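4. Setup and Task

4.1 Where this comes from

The work was done by a student club, three evenings a week over one term, and the section below is written mostly from the shared notebook. Some of it is still rough. Arm code by Ashwin Pinto, scene files and lighting by Orsolya Fodor, scoring script by Vignesh Marar. Vasanthi Venkataraman ran the club sessions and read the drafts. Everything reported here is simulation. No hardware results, see Section 6 for why we stopped short of that.

The club entered the sorting track of the Plarby student challenge. Rules of the track are short. Small parts start on a table, a tray with compartments is also on the table, parts have to end up in the right compartments, and the program gets no hints after the start signal. Teams may build their own scene as long as the tray and the parts come from the organizers' kit. We built ours in Flevby, the club's scene package, which is a thin layer over a physics engine plus a lot of config files that should of been cleaned up months ago.

4.2 Scene

Two arms over one table. The table has a straight back edge and a curved front edge, which we kept from an older club project mostly out of laziness. It did cause one real problem: the planner treats the table as a rectangle, so any place pose near the front has to be checked against the true outline as well. Ashwin added that check in October after a part was set down on air and fell to the floor.

Tray is a single blue piece with three open compartments in a row. A small white label sits on the floor of each one. The tray is placed at an angle to the table edges, on purpose. When it was square to the table the first version of our code simply learned fixed drop points and ignored the tray completely. Turning it forces the program to find the tray first and work out the compartments from there.

Parts are a mix of shapes and finishes. Blocks and flat boxy parts, a small cylinder, a bolt, a nut, a plate. Some are easy (the blue ones stand out well against the wood) and some are not. Gray metal on tan wood under a hard shadow was the worst case all term and we come back to it in 4.4.

Floor is pale tile. Not important for the task but it matters for the color thresholds, more below.

4.3 Start state and episode

Each episode begins with the tray empty and the parts lying in the open wood area beside it. An episode ends when the program says it is done or when 70 seconds of simulated time have gone by. Sim time, not wall clock. On the club machine the wall clock was a good deal worse.
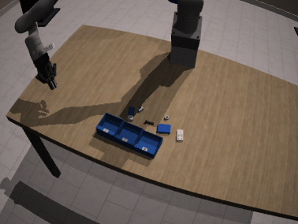

Figure 3. Start state of the sorting task in simulation. Tray compartments empty, parts on the table next to the tray, both arms above.

Scoring is per part. A part counts as sorted if its center is inside the walls of the correct compartment and it is at rest at the end. Leaning on a divider counts. Lying across the top of a divider does not, even if most of it is on the right side. Vignesh wanted half credit for that and was outvoted, and the rule in the script follows the vote.

Correct compartment is given by a lookup table loaded before the start, part type to label. The table is shuffled between episodes so that the program can't get away with always sending bolts to the same end of the tray. Shuffling broke our first logging format (it stored the compartment index and not the label), so the runs from the first two weeks could not be re-scored and are left out of every table in Section 5.

We ran 2,000 episodes for the main comparison. Same seeds for each method. Part positions are drawn at random inside the spawn area, with a rejection step if two parts overlap. Rotation about the vertical is free. Parts that can stand or lie are given either pose with equal chance.

4.4 Light and shadows

Most of our trouble was here so it gets its own heading.

The scene has one strong light and a weak fill. The strong light is low enough that the arms throw long dark shadows over the tabletop. In the Figure 3 view these run toward the lower left, and several of the parts are partly inside the shadow of the mounting column. A color threshold tuned on parts in full light loses the gray ones as soon as they are shaded. It also picks up the shadow edge as an object. For a while the program was trying to grasp the shadow of its own gripper, confidently, over and over.

Orsolya's first fix was to turn the shadows off. This works, scores go up at once, and we decided not to keep it. The track rules do not forbid it, but the club wants to move to a real table later on and real tables have shadows. So shadows stay on in all reported runs. The no-shadow numbers are given once in Section 5 as an upper reference and not used for anything else.

Second fix, the one we kept, is two steps. (a) Take one view before the arms move and a second one after they have moved clear, and keep only the regions that stay put between the two. A moving shadow drops out. (b) Use depth to throw away anything with no height over the table plane. A flat part is a risk here, since the thin ones are barely above the wood, and the cutoff had to be set per part type in the end. Ugly, but it runs.

Note that (a) does nothing for the shadow of the column, which never moves. Only (b) helps with that one. This took us an embarassingly long time to see.

4.5 Grasping

A parallel-jaw gripper and top-down grasps only. Approach from straight above, close, lift, check finger gap, go. If the gap after the lift is zero the grasp is marked as failed and the part goes to the back of the queue. Up to 3 tries per part, then it is skipped.

Jaw direction comes from the long axis of the part mask. Fine for the bolt. Poor for the nut, which hardly has a long axis, and the estimate flips between frames; we lock it at the first reading. Cylinder lying on its side will roll if one finger lands before the other. Slower closing speed cured nearly all of this and cost a little time per part. The plate is gripped across its short side only.

We did not try side grasps, suction, or pushing parts up against the tray wall. Pushing was suggested by Chandrasekhar Pisharody at the midterm review and would probably help with the thin parts. No time left.

4.6 Who moves when

Both arms can reach the tray. Neither is allowed in the air space over the tray while the other one is there. This is done with a plain lock: an arm asks for the tray zone, waits if it's taken, gives it back once its gripper is above the clear height. The waiting arm holds over its own side of the table with the part in the fingers.

Parts are assigned by distance at the start and not re-assigned. Simple and not great. When the random draw puts everything near one arm, the other has nothing to do and the episode is close to a single-arm run. We tried letting the idle arm take from the far end of the queue but the two arms then crossed over the parts area and the planner stopped both. A second lock over the parts area fixed the crossing and made things slower than before, so it was taken out again.

4.7 Baselines

Single arm, same vision, same grasp rule. This one shows what the second arm is worth.

Two arms with true poses read straight from the simulator. Shows how much is lost to vision. Should be close to perfect and isn't quite, the remaining failures are nearly all cylinder.

Two arms, color threshold only, none of the steps in 4.4. This was our entry at the first check-in and is kept for comparison.

All of them use the same lock, the same time limit and the same scoring script. Config files are in the Zandance folder of the club archive, named by method, except for the single-arm one which is still called test_old_final. Fixing that would break the seeds file. Left as is.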